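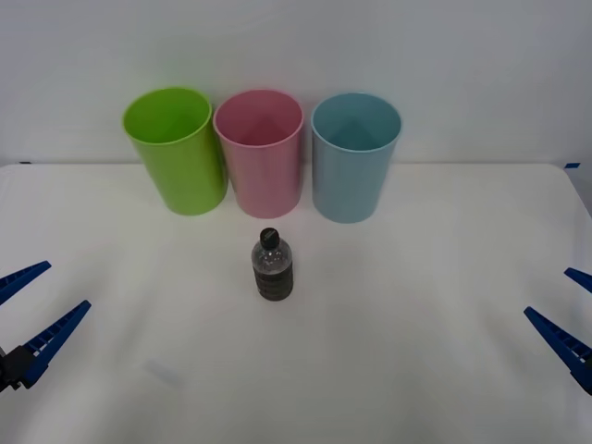
Tips for sharing a workbench with the arms

Eliseo Arriaga ran the sample kitchen at Clilari for years before the two arms came in. Pouring, setting out and clearing used to take up most of a shift. The arms do a good part of that now, and the people on the bench spend more time laying up, checking and putting things right. These are the habits the kitchen has settled into.

Laying up

Stand the cups along the back of the table, rims up, and keep the middle clear for the bottle. Three cups in green, pink and blue are easier to talk about than three white ones. "Move the pink one" needs no pointing.

Put one bottle out at a time, upright, with the cap screwed on. Leave space on both sides for the fingers to open and close.

The cloth

Pull a white cloth tight before you start. Small wrinkles do no harm at the front, but a ridge under a narrow base will tip it. Mark the back edge with a bit of coloured tape so the next person lines up to the same place. Change the tape when the corners lift.

Wiping down

Stop the arms first. Use warm water and a drop of washing-up liquid, then a dry cloth. Slotted fingers hold crumbs and syrup, so go along the slots with an old toothbrush.

Who does what

Agree at the start of the shift who has the stop button. It should be one person, and they shouldn't be on the phone.

Swap jobs every two hours. Watching is more tiring than pouring was, and several of us had stiff necks by August.

Keep pouring by hand now and then. When the arms are off for repair the samples still have to go out by 8.

Write down spills in the bench book, with the time and what was on the table.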